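Speaker notes – Showing a Robot a Task by Hand
Speaker: Jucélia Cordeiro, Brekmont
Session chair: Thaís Magalhães

We use cookies to improve your experience on this site. By continuing to browse, you agree to our use of cookies. Accept | Settings

Opening

Thank the session chair and the host institution. State the purpose of the talk: to compare two ways of showing a robot how to do a task, and to explain why the Pluva project uses both.

The first way is remote control. An operator drives the robot's arms from a station and the robot records its own motion. The second is demonstration by hand. The operator carries a pair of grippers of the same general kind as those on the robot and does the task directly. No robot needs to be in the room.

Allow a short pause before moving to the chair task. Members of the audience who work mainly with fixed arms may not have seen hand-held work with large objects. 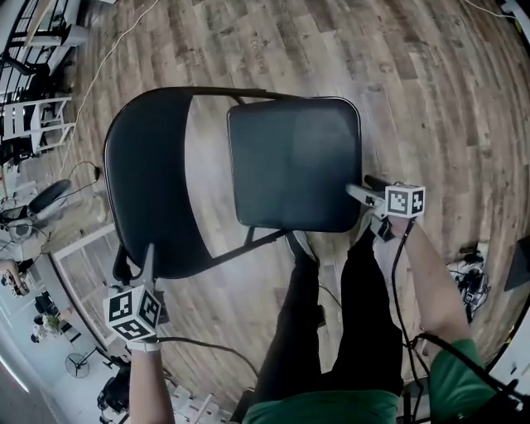 Why use a chair when a small block would be easier to handle?
A chair calls for both hands at once, and it is wide enough that the two grips must be planned together.

Continue with the main point. In a two-handed lift, the position of one gripper is of little use without the position of the other. Each gripper carries square printed markers, and a camera that sees the markers can be used to work out where each tool is and how it is turned. The markers must therefore stay in view as much as possible. Operators are taught to avoid turning the marked faces toward their own bodies.

Remote control has a different strength. The motion recorded is one the robot has already made, so there is no question of whether its arms can reach. The cost is time. In the Prikora trial last August, the same operators needed 12 minutes by remote control to complete what took them 7 minutes by hand. Say clearly that this was a single trial with a small group and should not be quoted as a general result.

Operator training

Explain that new operators are asked to do three things before they record:
– stand over the object and decide on both grip points;
– close the grippers fully before lifting;
– set the object down under control and open both grippers before stepping back.

The last point deserves emphasis. Early recordings often ended while the object was still held, and the learned motion then had no clear finish.

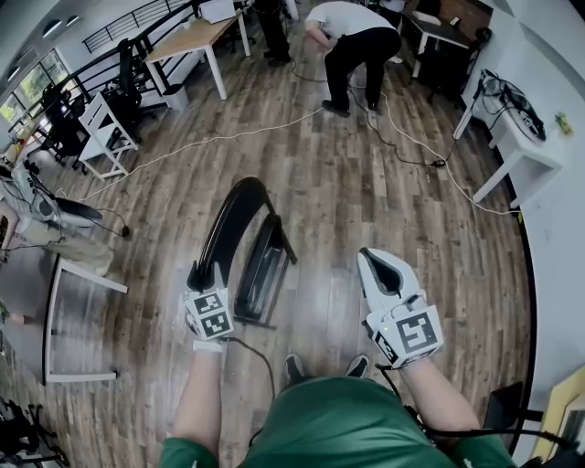
Page last modified: December 24, 2018

Shared floor space

Move on to working conditions. Operators look down for most of a recording, and their attention is on the object. Cables from the hand-held tools limit how far a person can turn. Our written guidance asks each operator to walk the intended path once with empty grippers and to agree with colleagues on who will be moving through the area.

If asked whether a cleared room would be better, reply that we have tried both. A cleared room gives tidy recordings. A furnished room gives a wider range of backgrounds, and we consider that range useful when a robot is later placed in a room it has not encountered before.

How much is enough

The Pluva set for this task holds 1000 accepted demonstrations. A further 61 were rejected at review. Common grounds for rejection were a marker hidden for too long, a grip that slipped, and a recording started after the lift had begun. Rejected recordings are kept in a separate store and are not deleted – reviewers use them when training new staff.

Mention that the review is still done by a person. An automatic check finds hidden markers reliably but does not recognize a poor grip.
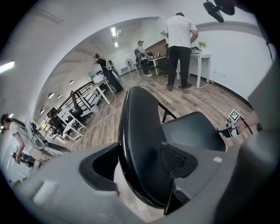

Reviewers are also asked to note any recording in which the operator changed plan partway through. These are accepted if the task was completed. A robot that has been shown only perfect attempts has no pattern to follow when a chair leg catches or a grip is placed too low.

Combining the two methods

Describe the present practice at Brekmont. Hand demonstrations are collected first and used to train an initial version. Remote control is then used for the cases in which that version fails. The operator takes over at the point of difficulty, completes the task, and the correction is added to the set.

If time is short, omit the section on shared floor space and go directly to questions. Requests for the operator guidance should be sent to Thaís Magalhães after the session.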